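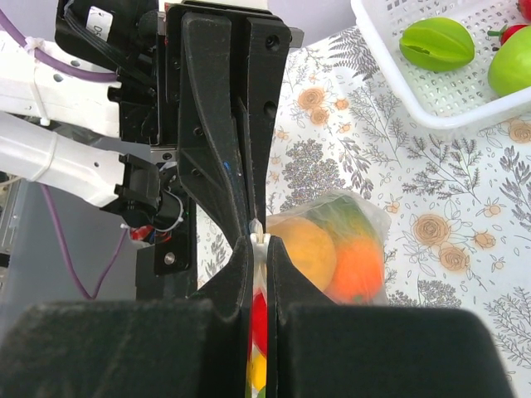
Bright colours behind clear plastic, with a little white piece at the gather.

In praise of the see-through bag

I've been having a sort-out. Anyone who came to the Ranasinghe Room on Wednesday will know, because I went on about it all through the tea break, and two people asked me to write it down so they could stop taking notes on the back of the raffle tickets. So, clear bags!

For years I was a tin person. Biscuit tins, toffee tins, a lovely old one with a coach and horses on it that came from my aunt in Geltholm. They stack beautifully and they look nice on a shelf, and I could never find a single thing in them. I'd want the spare fuses and open five tins to get to them (buttons, buttons, foreign coins, a bag of buttons, candles). By the time I had the fuses I'd forgotten which plug had gone.

What changed my mind was a pack of 100 clear bags from the Fidico shop in Brernasstead, bought in April for a cake stall that was then rained off. They sat in the hall for weeks. One evening I put all the red clothes pegs in one just to get them off the worktop, hung it on the back of the larder door, and the next morning I walked in and there they were, bright as anything. I was hooked. I did the birthday candles next, and then the string, and I was up until gone eleven.

The trick, if there is one, is in how you close them. I've tried most things. Freezer clips are fine but you never have enough. Wire ties go rusty in the shed and they scratch. Elastic bands perish, usually inside the bag, and then you've got bits of band stuck to everything. Knotting the bag itself means cutting it open again, so you may as well not bother. I've settled on the small plastic closures you push over the neck once it's gathered up. They come off cleanly and go back on, and even with my thumbs I can manage one without swearing.

Gather the top properly before you fasten it, though. Squeeze the air out, hold the bag up by the corners, let the contents drop, then twist the neck a couple of times and pleat it down small. If you try to fasten a great wide handful it slides off by teatime. I lost 18 beads down the side of the cooker learning that one.

Don't overfill, either. Two thirds is plenty. A stuffed bag won't hang flat and you can't see what's in the middle of it, so you're back to rummaging.

And please do put the brightest thing at the front! I've got a bag of assorted felt scraps, all sorts in there, but with the yellow facing outwards I know from across the room which one it is. My grandson can fetch it for me if I say "the yellow one", and he's four. Labels I've given up on. They curl, and my handwriting's awful.

Things that haven't worked: keys (they go straight through the corner), soap, anything with a hook on it, and garlic, which I shouldn't need to explain. Bulbs for planting want paper, so leave those be. Spare screws are all right if you use two bags, one inside the other, but jam jars are better and I've gone back to them.

I wash the bags in the sink with a drop of washing-up liquid and peg them upside down over the bath. The one that had the candles in is on its fourth lot of contents now and is only a bit cloudy.

I've still got 40 left from that first pack, and Irén Jakab has offered to bring a box of spare closures next time. If you'd like a handful to try, they're 85p a dozen, money in the blue tin by the urn (yes, I kept one tin). Bring whatever's rattling about in your kitchen drawer and we'll have a go at it together after the notices.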